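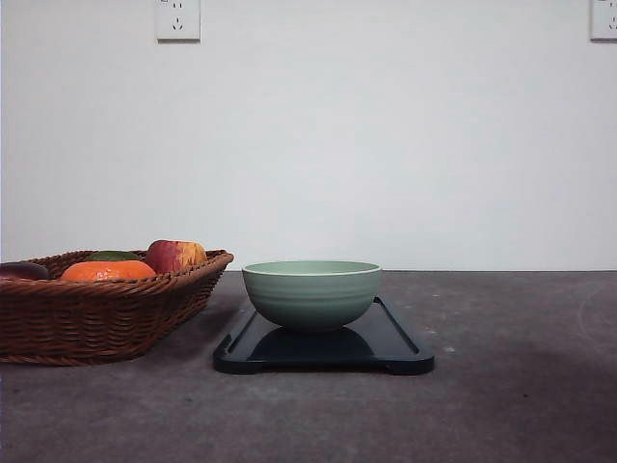

**Subject:** Stock numbers in the web shop are not updated for a part of the products
**Shop:** Heo (tableware and kitchen linen)
**Systems:** Jesby (stock and invoices), Detolon (sync plugin), Amusier (web shop)
**Opened:** 2026-07-26
**Priority:** high, we are selling things which we do not have

## First message

Hello,

I write to you because I believe the problem is in Detolon, but I am not fully sure, so I try to give you everything I have. Please excuse my English, it is not my first language.

We keep our stock in Jesby. Every night Detolon takes the product list from Jesby and writes the quantities to our shop in Amusier. This has worked without trouble since December. Now a part of the products keeps the old quantity. For example, our linen napkins in the color sand show 13 in the shop, and in Jesby they are at zero. A customer ordered them, paid, and I had to write her an apology.

What I have checked before writing:

- The sync log in Detolon says "Completed" in green every night. There is no warning.
- The connection test is OK in both directions.
- If I change the quantity by hand in Amusier, the new number stays. The next night it is still my number. So Detolon does not write a wrong value to these products, it does not write to them at all.
- New photos and new prices for the same products are also not coming through.

I have not changed any settings in Detolon. I attach the log of the last sync and the product list from Jesby as a CSV file.

## Reply from Detolon support

Thank you for the detailed report. Could you please try the following and tell us the result:

1. Log out of Detolon and log in again.
2. Press "Clear cache" under Settings > Maintenance.
3. Start a manual sync with the option "Full" and not "Changes only".

Please also tell us if the affected products have something in common, such as the same category, supplier or tax rate.

## My answer

I did all three steps in this order. The full sync was green again and the napkins still show 13.

For the question what they have in common: I spent the evening with the list, and at first I found nothing. They are in different categories. Some are from our oldest supplier and some we added this summer. The tax rate is the same for everything we sell.

Then I sorted the list by the article number, and I could see it clearly. Everything in the beginning of the list is correct, and from one article on everything is old. It is like a line drawn through the list. The napkins are after the line.

I tried to find where exactly the line is. In the CSV from Jesby it is at row 4,000. Row 4,000 is updated and the next one is not. I counted the header as not a row. I do not know if this number says something to you.

## Reply from Detolon support

That is very helpful, thank you. Detolon reads products in pages, and there is no upper limit to the number of pages on your plan. However, the page size and the number of pages are requested from Jesby, so it is possible that Jesby stops sending after a certain number. We recommend to ask them if there is a limit on your account.

We will keep this ticket open.

## Notes while waiting (my own, I paste them here so you have them)

I wrote to Jesby the same evening. Their first answer was that there is no limit and that I should contact Detolon. I answered that Detolon had sent me to them. After this they asked for the name of the access key which Detolon uses.

In the meantime I made some tests, because I did not want to sell more missing napkins:

**Test A.** I made a new product in Jesby with a very low article number, so it should be at the top. It came to the shop in the night with the right quantity.

**Test B.** I made the same product with a very high article number. It did not come.

**Test C.** I set 7 old products to "archived" in Jesby. They were all from before the line. I hoped the line would then move down by the same number, and that the first products after it would be updated. This did not happen. It seems that archived products are still counted.

**Test D.** I deleted the product from Test A completely. The line moved down by one. So only deleting helps, archiving does not. I cannot delete the old products, they are on invoices and the accountant needs them.

I also looked at how many products we have in the shop which a customer can buy. It is much less than in the list. Most of the list are old articles: discontinued plates, colors of table runners which we had only one season, and every size of oven glove we ever tried.

## Answer from Jesby (copied with their permission)

> We have checked your key. It was created as a key of the older type. Keys of this type deliver at most 4,000 records for one export. The limit is not shown in the interface. Archived records are included in the export unless the filter "active only" is sent with the request. A key of the new type has no such limit. You can create one under Account > Connections > New key.

So the limit exists. I think we crossed it when I entered the new autumn articles, which explains why everything was fine until then.

## What I did

1. Created a new key in Jesby. I gave it the name "Detolon new" so that I do not mix them.
2. Copied the key to Detolon under Settings > Source. The first time I got "Invalid key". I had copied a space at the end. Without the space it was accepted.
3. Left the old key active for the moment.
4. Started a full sync by hand. It took noticeably longer than before.
5. Compared the shop with the CSV. I took the last 4 articles of the list and the napkins. All of them are correct now. The napkins show "sold out".

One thing was different after the sync. Several archived products appeared in the shop as drafts. They are not visible to customers, but they fill my product page in Amusier and I have to scroll through them. I suppose these are the ones which were behind the line and were never sent before.

## Questions to Detolon support

- Is it possible to send the filter "active only" from Detolon? I did not find it in the settings.
- Can I delete the drafts in Amusier, or will they come back the next night?
- Could the log show a warning if the number of received products is exactly the same as the night before and also a round number? For me the green "Completed" was the reason why I searched in the wrong place for so long.

## Reply from Detolon support

Glad to hear the quantities are correct. To your questions:

The filter is available under Settings > Source > Advanced, but only if a key of the new type is in use, so it was hidden before. Please reload the page and you should see it now. Set it first, then delete the drafts. In this order they will not come back.

We have passed your suggestion about the warning to our developers. We cannot promise a date.

## My answer

The filter is there now, thank you. I have set it and deleted the drafts, and after the sync of this night they did not return. The quantities are still correct.

I have also switched off the old key in Jesby. Please leave the ticket open until our monthly stock count is done, then I will write again and you can close it.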